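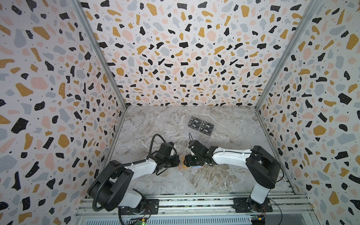
Marble-effect floor, terrazzo-style walls, four black cards.

Loyalty tiers are a pricing problem

Most membership schemes in small retail are designed as marketing and then run as pricing. I think this order is wrong. A tier is a standing discount granted on a condition, and it should be specified like any other discount: who qualifies, for how long, and at what cost per visit.

Kaltside, a bathhouse in Jimirholm, publishes its terms in full, so it makes a convenient case. The base tier requires 12 visits a year. The upper tier requires 50. The gap between them has no intermediate step, and a member with 30 visits is paid the same as one with 13. The scheme rewards a threshold and ignores the quantity it claims to measure.

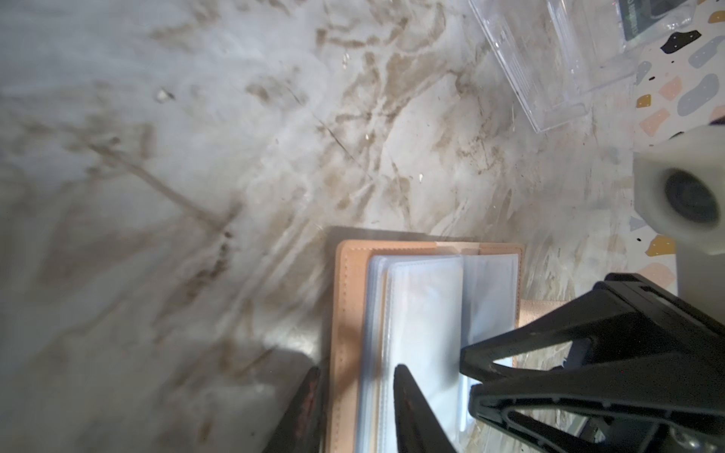 What the threshold costs

In July the bathhouse listed 409 active members. Almost 50 held the upper tier. Those members would probably have come anyway, and the discount they receive is margin given up on existing demand. The members who might respond to a price are in the middle, where the scheme offers nothing.

A per-visit credit would fix this. It is linear, it needs no renewal date, and it can be explained in one sentence at the desk. The usual objection is that linear credit feels ordinary. I accept that. Status has some value to some customers, and it can be sold separately at a stated price. 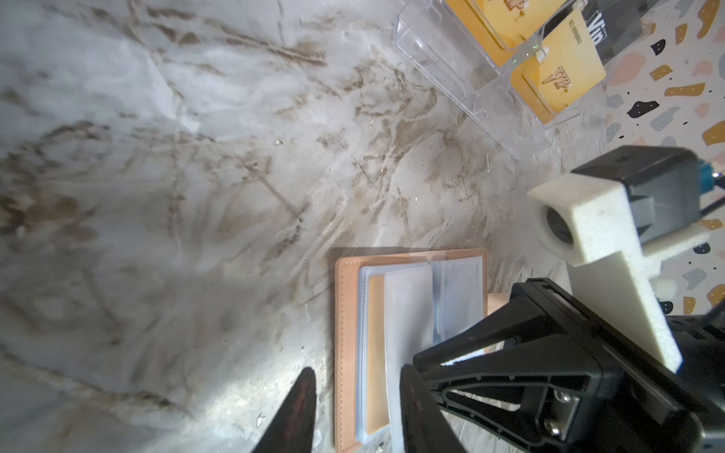 Cards and records

Renaud, the older of the town's two cinemas, still treats the card as the record. If a card is lost, the visit history goes with it. Fliremico, the other one, keeps the history in its booking system and issues a card on request. The second arrangement is cheaper to audit and easier to change. Any operator revising its tiers should move the records first and leave the printing until the rates are settled.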